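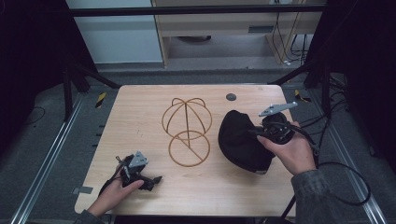

Linker errors after moving module to the plugin folder

ylva_nyberg
Following the October update, our Zanden module compiles, but the linker reports 71 unresolved symbols. All of them belong to the Carorov physics library. The include paths have been verified.

imerrick
Please confirm that the library is listed in the plugin's own build file. Entries in the project file are no longer inherited.
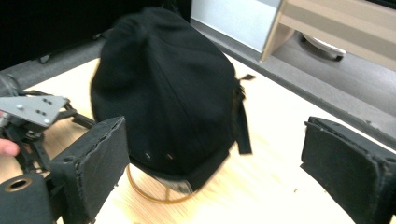 eskildsen
I must disagree. Inheritance still works in version 4. A full rebuild should be attempted first.

ylva_nyberg
A full rebuild was completed, all 2,844 files. The count did not change. Adding the library to the plugin build file cleared every error.

eskildsen
Then the release notes require correction.

imerrick
A report has been filed.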